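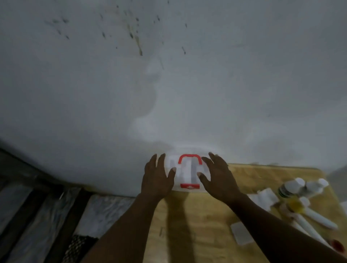 Was machen die Teilnehmenden bei Halbridge?
Sie räumen zu Hause auf, sortieren Kleinkram und packen Behälter ein und aus, während eine Kamera am Kopf die Handgriffe aufnimmt.

Clotier sucht für das Programm Halbridge 34 Personen, die Alltagsarbeiten in der eigenen Wohnung aufzeichnen. Halbridge ist unser Aufnahmedienst für Hersteller von Haushaltsrobotern. Die Kunden bestellen bei uns Stunden zu einzelnen Tätigkeiten und trainieren damit die Steuerung ihrer Greifarme. Für diese Runde sind Arbeiten am Tisch und am Regal bestellt: Boxen mit Deckel und Griff holen und zurückstellen, Flaschen, Tuben und Dosen ordnen, Schachteln einräumen.

Umfang
25 Stunden Aufnahme pro Person, verteilt auf höchstens acht Wochen. Die Zeiten legen Sie selbst fest. Eine einzelne Aufnahme dauert zwischen fünf und 20 Minuten.

Was Sie mitbringen
Mindestalter 18 Jahre
Einen Tisch oder eine Arbeitsfläche mit ausreichend Licht
Eigene Haushaltsgegenstände, gebraucht ist in Ordnung
Internetanschluss zum Hochladen
Deutsch oder Tschechisch für die Einweisung

Vorkenntnisse in Technik sind nicht nötig. Brillenträger können teilnehmen.

Was Sie von uns bekommen
Das Aufnahmeset Galolbridge mit Stirnband, Kamera, Ladegerät und Speicherkarte. Das Set wiegt am Kopf 105 Gramm und bleibt Eigentum von Clotier. Die Einweisung findet per Videoanruf statt und wird als Arbeitszeit bezahlt. Die Vergütung erfolgt nach abgenommenen Stunden, den Satz nennen wir im Vertragsentwurf.

Datenschutz
Beide Hände sollen beim Arbeiten sichtbar sein. Gesichter, Post, Ausweise und Bildschirme gehören nicht in die Aufnahme. Wohnen weitere Personen im Haushalt, brauchen wir deren schriftliches Einverständnis. Der Ton wird nicht gespeichert.

Bewerbung
Bitte schreiben Sie bis Dienstag, 17. Januar, über das Kontaktformular, Kennziffer 3443. Geben Sie Wohnort und mögliche Wochentage an und beschreiben Sie kurz Ihren Arbeitsplatz. Fragen zum Ablauf beantwortet Libor Kuruc. Versand und Rücknahme der Sets übernimmt die Firma Hrubý. Eine zweite Runde mit Küchenarbeiten beginnt im Juli.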